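Home Browse Issues Authors Contact

3.2 Where shared things are put down

We turn now to the question that first drew us to the Tavwood households, which is how people who share a room come to agree, mostly without talking about it, on where small things live. Our earlier section dealt with cupboards and drawers. Open surfaces are a different matter, and a good deal harder to study, as anyone who has shared a kitchen table with children will know very well!

Over 8 weeks we gathered 1,394 diary entries from families in Tavwood and Jetwood. Each entry recorded one object, who put it down and who went looking for it later. We had expected keys to fill the pages - they did not. Toys, bowls and half-finished bits of craft came up far more often, and it was the bowls that caught our interest.

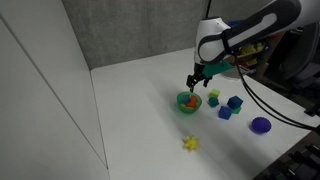
Figure 4. A green bowl on a white tabletop.

A bowl, it seems, works as a kind of invitation. Once one has been left on a table, other things tend to gather in it or close by, and the people we spoke to were quite happy to call this "tidy", even when the rest of the table was covered. Dirov (1) found something similar in hallways, though the homes in that study were larger and had fewer young children. We were also struck by how rarely a bowl was moved once the family had grown used to it. One mother in Jetwood ate round hers for most of March.
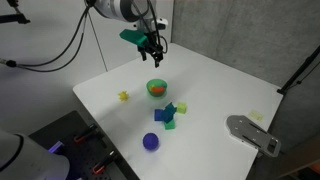 Edvin Lunde, reading an early draft, felt we had made too much of the bowl and too little of the table, and he asked whether a smaller table might have forced the families to talk. It is a fair point, and we come back to it in section 4, where the diaries from the narrower kitchens are taken on their own.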